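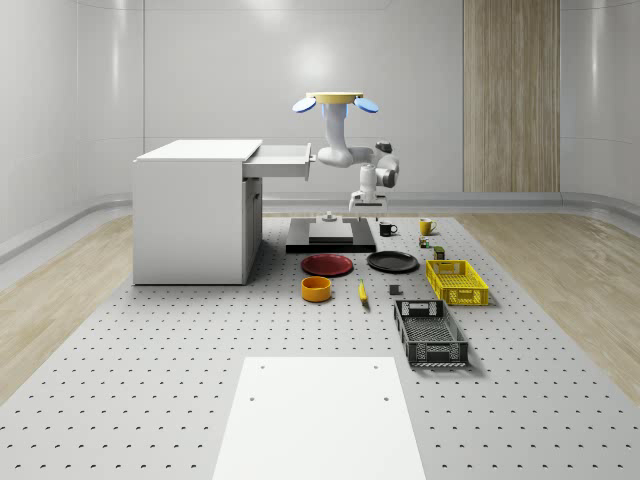

Naima Farouk wrote to us in July to ask whether she could join the Lurstead allotments without ever having grown so much as a radish, and would anybody mind. No, Naima, we wouldn't mind a bit, and a good many of us started in just the same way. Her letter had so many sensible questions in it that we have used most of them to put this page together, along with a few that come up at the gate every spring.

How do I get on the waiting list?
Fill in the form at the site hut or ask for one by post. We take names from anyone living in Lurstead or Werell, and it doesn't matter which side of the river you're on. There are 129 plots altogether and a handful come free each year, mostly in autumn when people have had a long think over the last of the runner beans. The list does move, though slowly, so please put your name down even if you're not quite sure yet.

Can I have a half plot?
You can, and for a first year we'd gently nudge you towards one. A full plot looks lovely on a bright morning in March and rather different in the middle of June, when the bindweed has got its second wind and you've been away for a fortnight. If you find you're managing nicely, tell us and we'll see what is free next door.

What does it cost?
A half plot is £26 a year and a full one is a little more, depending on which part of the site you're in. Water is included. The gate key needs a deposit of £8, which you get back when you return the key (do please return it, they're a nuisance to have cut).

What will I find on the plot when I take it over?
It varies a great deal! Some come with a shed, a water butt and a row of raspberries in good heart, and others come with couch grass up to your knees and half a bath. We strim anything really wild before we hand it over, but we don't dig it for you.
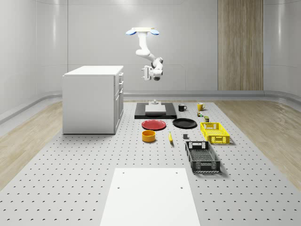
Whatever state it's in, don't try to clear the whole lot in one go. Cover two thirds of it with thick cardboard or old tarpaulin, weigh it down well, and dig the piece nearest the path. You'll have something growing by May that way, and a row of salad does wonders for the spirits when the rest still looks like a battlefield.

Can I put up a shed or a greenhouse?
Yes to both, so long as you ask first and keep them at the north end of your plot so your neighbour isn't left in the shade. Polytunnels are allowed on the lower field only. The wind comes straight across the top field in winter and we've had one end up in the brook.

Are bonfires allowed?
From October to the end of March, after 4 in the afternoon, and only for dry plant waste. Please look to see which way the smoke will go, as the houses on Werell Lane hang their washing out in all weathers.

May I keep hens?
Hens yes, cockerels no. You'll need to come up every day to see to them, holidays included, so it's as well to have a friend on the site who'll swap mornings with you.

Who do I ask if something goes wrong?
Ksawery Michalski looks after the keys and the water taps, and there's a book in the hut for leaks, broken fences and anything else that wants mending. If it's a leak, turn off the stopcock by the bottom gate first and then write it in the book.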